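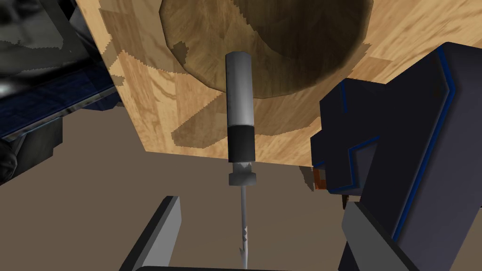

Subject: Re: [latefilms] Kuvside, long cut or short cut?
Date: Oct 3, 2023

Tormod, everybody,

I've been meaning to answer this for days and kept putting it off so I could watch the thing a second time, and now I have, and I'm more in love with it than before. So: long cut. Please, long cut! If you've only got one evening for Kuvside, don't spend it on the version that went around on the streaming services. I know it's the easy one to find and I know it has the nicer poster. It's also missing 20 minutes, and they're 20 minutes I would not give up for anything.

For those who joined the list after August, when this thread first got going: Kuvside is the ferry movie. A night crossing gets held up by fog, the boat sits outside the harbor with its engines idling, and the passengers gradually work out that one of them bought a ticket under the name of a man who's been dead for years. It was sold as a thriller, and if you go in wanting a thriller you'll probably come away grumpy, as a couple of people here did. I went in wanting to see what the director did after Prurov, which I've gone on about on this list more than is polite. Prurov is a comedy about a town council and Kuvside has maybe two jokes in it, but you can tell it's the same hand. People talk over each other the same way. Someone is always trying to finish a sandwich.

Here's what the short cut does. It takes out nearly all of the car deck. In the theatrical version we go down there once, when the purser finds the coat, and it's a good creepy moment and then we're back upstairs in the cafeteria with everyone accusing each other. In the long cut we've already been down there before that. We've followed the girl with the dog down the stairs, we've sat in the truck with the driver who won't go up to the lounge, we've heard how the chains sound. So when the purser goes down with her flashlight you know where the truck is and you know somebody is sitting in it, and the movie doesn't have to tell you. I had goosebumps both times. In the short cut she could be walking into any dark room.

The other big loss is the card game. I saw somebody call it filler in the earlier thread and I want to stand up for it. Yes, it's slow. Yes, they explain the rules and then don't follow them. But that's where the sister lies for the first time, and she lies about something so small (whether she's got the jack) that you don't give it a thought. Then later she tells the captain what time she came aboard, in the very same tone, and my whole row made a noise. A real noise! In the short cut she simply tells him the time, and there's nothing to compare it with. The performance is identical and it lands half as hard.

I saw it the first time at the Midtbø, which for those not from around here is the old single-screen place behind the bus depot. 70 seats, a curtain that opens in two goes, and a projection booth you reach through the coatroom. It was close to full. They'd put the long cut on for one weekend only, with no intermission, and I had worried about that, with the running time and with my knees, and I never once looked at my watch. There was an older couple in front of me who whispered all through the beginning and had gone completely silent by the time the fog horn stops. If you know that moment you know. If you don't, turn your sound up.

Second time was at home on the Wisurov disc, so let me get to Tormod's practical questions.

The Wisurov set has both cuts, on separate discs. The menu defaults to the short one if you put in disc one and just press play, which I suspect is how some of you ended up watching the wrong version and thinking you'd seen the long one. Disc two! The spine doesn't help, and the booklet mentions it only in the small print at the back. Easiest test: if the movie opens on the ticket window, you've got the short cut. If it opens on the gulls and the radio weather report, you're in the right place, settle in.

Picture quality I'm no expert on, but I'll tell you what I noticed. The restored footage is a little softer and a shade greener, mostly on the stairs, and there's one splice in the card game where the light in the window jumps. It bothered me for as long as it took to notice it. I gather the extra material came from a work print and they did what they could. The sound is lovely all the way through. I'd been afraid the work print scenes would be thin and hissy, and they've got that same low engine note running under everything, so you don't feel the joins at all.

Subtitles are fine, with one exception. When the truck driver talks in his sleep, the streaming version translates it and the disc doesn't. I prefer it without. My husband thinks this is a plain mistake by Wisurov and that I'm making excuses for them. He may be right. We had a good long argument about it over the dishes and I'm claiming a draw.

Extras: there's a commentary by the editor on the long cut only, and it's terrific, one of the best I've listened to in years. She spends a long stretch on how she was told to get the first act down and what she tried before she gave in and took out the car deck. She isn't bitter about it, she's just very exact, and she admits there's one trim from the short cut she likes better and would have kept. (It's in the captain's cabin. I agree with her.) There's also a 60 minute documentary about the shoot, which I thought was a bit padded. Lots of people in raincoats being fond of each other. Watch it if you like boats.

Now, the ending. I won't spoil it here since Tormod hasn't seen it, but I do want to disagree with whoever said the long cut "explains too much." It has one more shot! A shot of a door! I have now seen that shot twice and I have a different theory each time, and if that counts as explaining then I've been getting it wrong my whole life. What it does do is give you a moment to breathe before the credits. The short cut goes straight to the song, and the song is loud, and people were getting up and looking for their keys before they'd had a chance to feel anything.

One small warning for anyone planning to show it to a group - the dog. The dog is okay. I'm telling you now because two of the people I brought spent the back half of the movie so tense about the dog that they missed the business with the passenger list entirely, and I had to explain it in the car. The dog is okay in both cuts.

As for seeing Prurov first, Tormod, no, you don't need to. There's a man in the cafeteria line who is obviously the deputy mayor from Prurov, in the same terrible hat, and he orders a waffle and we never see him again. That's the whole connection. But see Prurov anyway, any time, it's a joy, and it's short enough for a weeknight. I'd lend you mine but I lent it to my sister in the spring and you know how that goes.

I'd love to hear what people make of the door. Put a spoiler line in the subject if you do, please, and I'll jump right in.

Happy watching,
M. 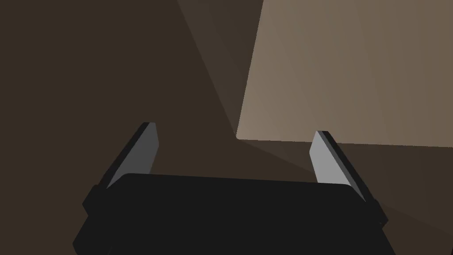

Tormod Blomqvist wrote:

Hello all, I've got a free evening coming up and want to finally see Kuvside, but after reading back through the archive I'm more confused than when I started. Half of you say the long cut and half of you say don't bother, and at least one of you seems to have seen a third version with an intermission that I can't find any trace of.

So some plain questions from someone who has managed to stay unspoiled this long and would like to remain so.

Is the long cut on the Wisurov set the same one they ran at the Midtbø? I missed it there and I'm kicking myself.

Does it matter that I haven't seen Prurov? My brother says they're connected and then refuses to say how.

Is it slow? I don't mind slow. I do mind slow when I've had a big dinner, so I'd like to plan.

And is the set worth the money if I'll probably only watch the movie once? The streaming version costs me nothing, as I already have the subscription. The last time I bought a box on this list's advice I got 4 discs and a book of essays, and I have still only opened the one disc. I'm not complaining, it was a very good disc.

Also, please, nothing about the ending. Someone sat behind me on the train in August and described it to a friend from start to finish, and I had to hum.

Tormod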